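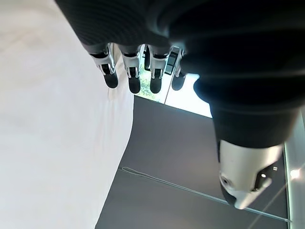 Nzioka Warkov

We test robot hands before you pay for them. That is the whole business. Anham Bench is a small review shop with 2 rooms and a long list of sales claims we would like to see proven. Manufacturers send us a hand, or a customer who is about to buy one does, and we put it to work on dull jobs until we know what it can and can't do.

I started the shop after buying a gripper that was sold to me as able to "handle any fabric." It could handle a dish towel if the towel was already folded. I have been suspicious of the word "any" ever since.

Most of our work now is on hands with several fingers, the kind with bare metal linkages and rounded black fingertips. They look impressive, and I think that is part of the trouble. Four fingers hanging over a sheet of white cloth will sell a lot of people on the idea that the cloth is about to be dealt with. Maybe so. I want to see it picked up by one layer, moved, and put down flat, and then I want to see it done again on Saturday when the person who set it up has gone home.

The product we get asked about most is the Futetti kit, which comes as a hand, a wrist and a setup package. We have run 535 trials on it so far. It did well on soft items lying flat and poorly on anything with a hem. The sales sheet says setup takes an afternoon. It took us nearly 17 hours, and we do this for a living. Would I buy one? For a lab with patient staff, probably. For a laundry, no — and I have told 2 laundries so.

What you get from us is a written report. It lists every task we tried, how many times we tried it, and each failure with a note on what went wrong. There is no star rating and no award badge. Several makers have asked for a badge to put on their sites and the answer is still no. If a hand breaks during testing, the report says what broke and what the repair cost.

We charge a flat fee, the same for makers and for buyers, and it is paid before the hand is plugged in. A maker can read the report before it goes out and can point out errors of fact. They can't take out a bad result. We have lost work over this, and I expect we will lose more.

There are things we don't do. We don't test for safety certification, and a report from us should not be used as one. We don't test software on its own. We don't predict what next year's version will be able to do, and I would be careful with anyone who does.

The standard test has 109 tasks. Most of them use cloth, cable or thin plastic, the stuff that shows up in real jobs and gets left out of demo videos. You can send us your own items as well, and we prefer it when people do. Booking is open through September. Write to the front desk with the name of the hand, what you were told it can do, and who told you.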